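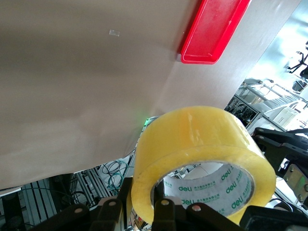
**Ticket 287 – Planner refuses to place tape roll, claims roll is inside gripper**

Component: Etari planning layer, grasp attach
Opened: Mar 20, 2018
Severity: annoying (the form only offers "medium")
Status: closed, see the end

**Symptom**

Left arm picks up the tape roll, lifts, and then the planner returns `START_STATE_IN_COLLISION` and sits down. It retries eight times, gets the same answer eight times, and writes each one to the log at full length in case I missed it. The offending pair is always `left_finger_inner` and `held_object`.

It has a point. One finger goes through the hole in the roll and the other closes on the outside, so a finger is inside the thing being held. The trouble is that Etari stores every round object as a solid cylinder. As far as it knows, I have driven a finger through a hockey puck.

**What I tried first**

1. Restarted the planner. Same.
2. Restarted everything. Same, but slower.
3. Padded the collision margin down from 8 mm to zero. The error moved from the lift to the grasp, which I briefly mistook for progress.
4. Added both fingers to the allowed collision list for `held_object`. Works! Also lets the planner swing the roll straight through the wrist bracket, because the list entry was matching on prefix and `left_` matches most of the arm. Reverted.

**Perception side**

Bellix segments the roll well enough when it lies flat and the hole faces the overhead camera. Amber film over a green tray gives it trouble at the rim, and the depth there is mostly opinion. At the wrist camera it's worse: with the roll upright it likes to report the printing inside the core as a separate object. So for one run we had a tape roll containing a smaller tape roll. I have turned off re-detection while anything is attached.

The planning scene as loaded has two red trays and one green tray. The red tray with the union fittings has never caused any trouble, presumably because Etari doesn't know fittings have holes either and we never put a finger in one.
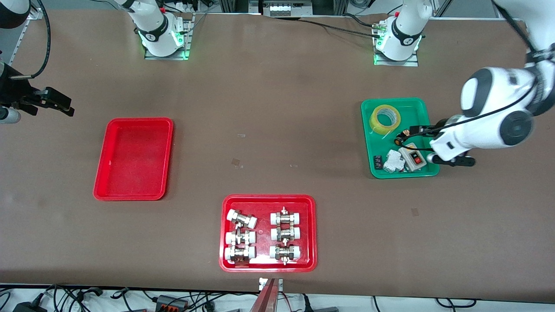
The green tray is where the second half of this ticket lives. With the attach problem bypassed, the place step failed 22 times out of 172 in replay, every time with the goal pose close to the switch box. Bellix fits the box with its rocker as one hull, the hull gets inflated, and the inflated version eats a good part of the tray. Carretero (our place sampler) then tries poses in the remaining space, finds few it likes, and times out with the message `no reason`. I looked up the string. It is the default.

**Fix**

- Added a `ring` primitive to the Etari object library. Collision geometry is 16 boxes in a circle. Ugly, fast, has a hole.
- Attach step now exempts only the two finger pads, matched by full link name. No prefixes.
- Hull inflation in the trays is set per object in the scene file and no longer taken from the global value, which somebody set in January with the comment "temporary".
- Carretero now reports how many samples it rejected and which check rejected them.

**Replay after fix**

Same 172 logs, run through the Vanumov simulator. No start-state collisions. Three place timeouts left, all with the goal on top of the small breaker, where I would also have refused.

**Still open, moved to their own tickets**

- Ring inner diameter is typed in by hand. A half-used roll has the same hole but a thinner wall, and the outer grasp width is still read from the library.
- The retry loop retries errors that can't change between tries.
- `no reason` should be deleted from the code base.

Closing. Reopen if the finger ends up inside something again that the planner thinks is solid, and attach the scene dump, please, with the error text as text.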